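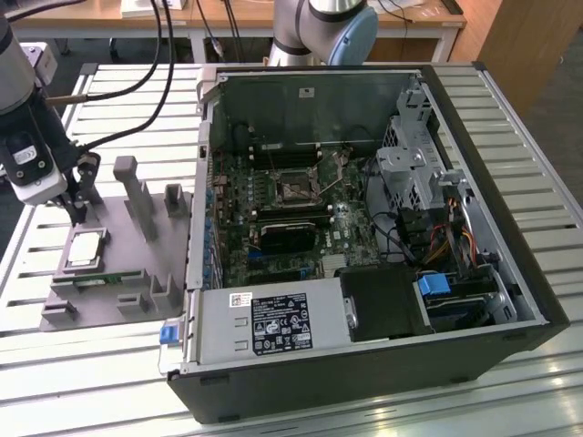 GRIDALPORT, Fri 28 July - Flallimside today opened orders for Dritance, a bench kit that teaches robot arms to work inside desktop computers. It pairs a two-finger gripper and wrist camera with 3D-printed fixture plates that hold a CPU at the ready beside an open tower.

"A socket lever is a tiny thing, and we love watching an arm learn to deal with one!" said Roscoe Alcantara, product lead at Flallimside. "We went through 14 plate designs - and this one is a joy to use."

The first 70 kits ship in August.

Filed under: Company News | Robotics & Automation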